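# Two Greens, One Fold

*Paper napkins in layers are the cheapest table dressing there is, and most of the result comes down to how the sheets are cut, stacked and creased.*

A paper napkin is a sheet of low-weight tissue with a grain, a face and a back, and usually a bonded edge where the plies have been pressed together. Most people treat it as a disposable wipe and put it down in the quarter fold it arrived in. For a weeknight that is enough. For a table with eight places on it, the same pack can be made to do more work, and the most reliable way to do that is to use two sheets in related colors and let one show behind the other.

We spent part of October on this at a stone-look table, using colored paper goods at three price levels and a small stock of plain craft sheet for comparison. The house lines were Drerko and Ojala, both sold in flat packs. Stusside makes a heavier sheet with a smoother face. Flindico sells loose colored paper by the sheet, intended for wrapping and liners, and we used it for underlayers where absorbency did not matter.

## Choosing the pair

Contrast between the two layers should be moderate. A white over a black reads from across the room, but every error in alignment reads too. A pale tint over a deeper shade of the same family is more forgiving. The eye accepts a strip of varying width as part of the layout, and small drifts in the fold disappear.

Green is a good test case, as it is sold in more shades than any other color except red, and the shades disagree with each other. Mint leans gray in shadow. Emerald stays saturated until the light gets low, then goes dull quite suddenly. Teal sits between them and changes the most under a warm bulb. Buy the two shades at the same time and look at them together under the lamp that will be used at dinner. A pair that matches in a store aisle may separate badly at home.

The tabletop matters as much as the paper. On a plain white cloth, a pale mint sheet loses its outline. On a speckled surface the outline holds, provided the sheet itself has no print. Pattern over pattern is hard to read at any distance, and an embossed floral on a flecked top looks like clutter from a standing position. For this reason all of the sheets in the layered settings were plain.

## Weight and stiffness

Sheet weight governs how the top layer lies. Thin tissue follows the sheet beneath it and picks up every wrinkle. Heavier stock bridges small gaps and leaves a slight lift at the edges, and this lift casts the soft shadow that makes two layers look like two layers. The Stusside sheet did this best. The Drerko, which is thinner, went flat within minutes and needed a crease to hold any shape at all.

Flindico's paper is stiff enough to keep a straight edge over its full length, and that straight edge is useful under a softer sheet. It gives the setting one clean line to be judged against. The top layer can then be set at an angle without the arrangement looking accidental.

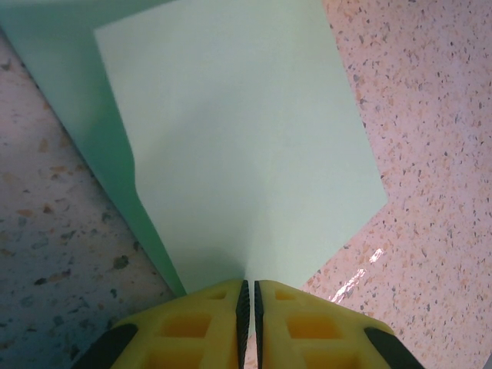 *A pale mint sheet laid at an angle over a deeper green one, on a speckled, terrazzo-like surface.*

The angle of the top layer is the main decision. Anything under ten degrees looks like a mistake. Between 20 and 40 degrees the lower sheet shows as a wedge, broad at one end and narrowing at the other, and the corner of the upper sheet becomes the point the eye goes to first. At a full 45 the layout turns symmetrical and formal, and it then has to be repeated exactly at every place.

For a casual table we prefer the wedge. It tolerates variation from seat to seat, and it can be laid by one person without a ruler.

## Method

The following sequence assumes one stiff sheet and one soft sheet per place, both larger than the plate.

1. Wipe the table and let it dry fully. Damp spots telegraph through tissue and cannot be removed afterward.
2. Open all the soft sheets and stack them face up. Leave the stack under a cutting board for an hour to relax the factory folds.
3. Lay the stiff sheet first, with its long edge parallel to the edge of the table.
4. Hold the soft sheet by two opposite corners. Lower the far corner first, then let the rest settle toward you.
5. Rotate the soft sheet from its center with a flat palm. Do not pull it by a corner, as tissue stretches on the bias and the edge will bow.
6. Press one crease if the sheet will not stay down. Stop at one.

Step five accounts for most of the trouble. A sheet that has been dragged by its corner develops a slight bend partway along one side. The bend is harmless and many diners will not see it, but it cannot be ironed out of paper by hand. If the settings will be looked at closely, replace the sheet and keep the bent one for the bread basket.

## Light

Shadows do half of the work in a layered setting. Under a single overhead fixture, the upper sheet throws a narrow band of darker color along the strip of lower sheet next to it, and the strip looks richer than the rest of the layer. Two lamps on opposite sides cancel most of this, and the layers merge. Candles give the strongest separation and the least accurate color.

A bulb of around 700 lumens, hung directly above the table, was the best compromise in our tests. Brighter than that and the mint washed out toward white. Anything much dimmer turned the lower layer nearly black at the edges of the room. A dimmer is worth using here. Set it once the sheets are down, and check it again after the glasses go on, because stemware scatters light onto the paper.

## Quantities and cost

Paper for a large table is bought by the pack, and packs rarely match. The Ojala pack we used held 53 sheets, an awkward number for a table of any size. Flindico sold its liner paper in a bundle of 110. Divided between the two layers, that covered three dinners and left enough for trials. Allow two spare soft sheets for every eight places and one spare stiff sheet for the whole table.

Storage is simple if the sheets stay flat. An archive box or a deep drawer will do. Rolled paper keeps its curl for days and has to be weighted before use. Keep saturated greens out of daylight, where they fade unevenly. The top sheet of an open stack goes first, often in a band along whichever side faces the window.

## Where it fails

Layered sheets do not survive outdoors. A light breeze lifts the upper one, and the plate has to come down early to hold it, which defeats the spacing. They are also a poor choice under hot serving dishes, where moisture collects beneath the stoneware and bleeds color from the lower layer into the upper. We tested the Flindico sheet with a wet glass left standing for 20 minutes, and it marked both the sheet above it and the cloth below. The Stusside held its color in the same test.

A sealed stone or composite top will wipe clean after a bleed of this kind. Unsealed stone may not. If the finish is unknown, put down one white sheet as a barrier, trimmed small enough to stay hidden, and build the two greens over that.

Cleanup takes a few minutes. Lift the stiff sheet by its two near corners and everything on it comes up together, crumbs included. Dry sheets can be kept for lining drawers. The soft ones can go in the compost if the pack says the dye allows it; two of our four packs carried no statement either way, and those went in the trash.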